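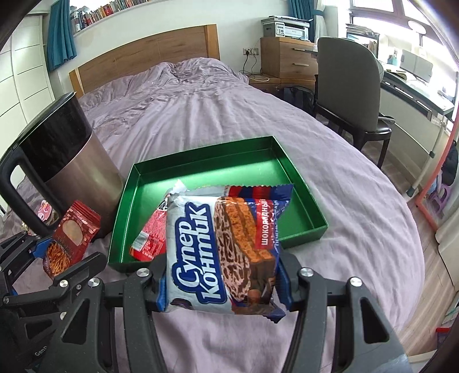 Merle Paewai wrote:

> I'm stuck on the sorting stage again. Everything is still in the carrier bags it came home in and I keep putting it off. Do people lay the snacks out first, or fill the box as they go? I did it as I went last time and ended up with all the heavy things at one end and a bag of crisps that arrived as dust.
>
> Also, what do you do about wrappers the other person can't read? My last parcel from Leopoldo was lovely but I had no idea what half of it was until I'd bitten into it. One turned out to be a stock cube.
>
> Merle

Hello Merle, hello all,

I lay everything out first, and I do it on the bed. I used to use the kitchen table but there's always something on it at my end, and things roll off. On the duvet they stay where you put them, more or less. The only rule is to get it finished before you want to go to sleep, which I have failed at twice.

I've been doing the December parcel this week so I can tell you how I go about it while it's fresh.

First I tip out whatever I've got and turn it all face up. Then I put the box on the bed next to it. Mine is the shallow green one, and it isn't what goes in the post. It's just for choosing. If something goes in the green box it's going in the parcel, and if it's still on the cover at the end it's staying with me. Before I had the box I kept changing my mind and moving things from one heap to another, and then losing track of which heap was which.

Next, anything that will break. Pretzel sticks are the worst. They look sturdy in the bag and they are not. I sent some to Didier Rolland loose at the bottom and he wrote back that he had eaten them with a spoon. They now go in last, on top, lying flat along the long side, with a folded tea towel or some paper over them. I wouldn't stand a bag like that on its end. Crisps I've given up on altogether. If somebody has had crisps arrive in one piece I'd like to hear how.

Chocolate-coated things are easier at this time of year than in summer. I still keep them away from the side of the box where the tape goes on, as I press quite hard there. The Супер Контик ones travel well in my experience. The coating cracks a bit at the corners but the cake holds together. I would put them in the second layer, on something soft, and not next to anything with a hard edge like a tin.

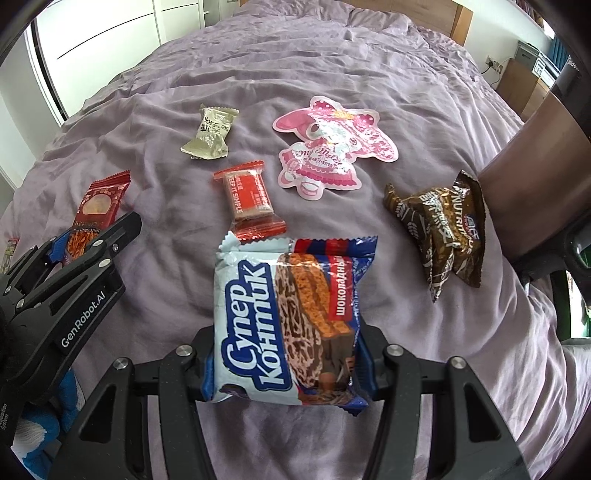
After that I deal with the small stuff. Little wrapped bars and single sweets slide about and hide under the bigger packets, and you find them again when you shake out the bed cover. I leave them until the big things are in and then use them to fill gaps. They do a better job of it than newspaper, and they don't leave ink on your hands. Anything crinkly and half empty of air can be squashed down into a corner. Anything puffed up I leave puffed up.

The shaped pouches are a nuisance. I had a My Melody one in this lot, pink, and there is no good way to fit a thing with a hat into a square corner. It's going on top, under the letter, where it'll be seen first anyway. I know Heriberto Alvarado cuts the shaped ones open and puts the contents in a plain bag, but I think the packet is half the fun and I wouldn't do it with one like that.

On weight, I put the postal box on the kitchen scales empty, write the number on the flap in pencil, and then weigh again when it's full. The box I'm using at the moment is 226 grams before anything goes in, which surprised me. The one I got from Lodis the time before was 100 grams and felt no weaker, so I should have bought more of those. If you are close to the next price up, take out one of the heavy things and put in two light ones. The other person gets more to open and you pay less.

Now, the wrappers. I had the same trouble as you, though not with a stock cube. What I do is write a list on a sheet of paper, in the order things come out of the box, top layer first. For each one I put:

what colour the wrapper is
what the big writing says, copied out as well as I can
what it is (wafer, biscuit, jelly, savoury)
anything in it that a person might not be able to eat

So one of the lines this time says: silvery-white, red and blue stripes, Супер Контик, chocolate (that's what шоколадный means), cake with a coating. It takes me as long as the packing does, but I've had people thank me for the list more than for the snacks. For the last line I copy from the back of the packet if I can read it and use a dictionary if I can't. If I can't work it out at all I write "don't know" and leave it to them. I don't guess about nuts.

I have tried sticking labels straight on to the wrappers too. They come off in the box, or they take the print with them when you peel them. The sheet of paper is better. If you do want something on the packet itself, a bit of masking tape with a number on it is enough, and then the number goes on the list.

One thing I'd ask everybody, as it came up on the list before. Please check the dates while it's all laid out and face up, or rather turn it face down for a minute and do it then. The parcel that went to Skomness sat in a depot for 19 days and two of the things in it were past their date by the time it was opened. Nobody was ill, but it's a pity. I now leave out anything with under 4 months on it and eat it myself.

Merle, if you still haven't got a box, I have a spare flat one and I'm in Trostton on Wednesday afternoon. I can leave it at Beltrán's for you if that's easier than meeting. Let me know by the evening before. It's the size that takes one layer of big packets and one of small, so don't buy anything taller than a mug.

Leopoldo, was it you who used egg trays as a bottom layer? Did they hold up?

Dénes Bárány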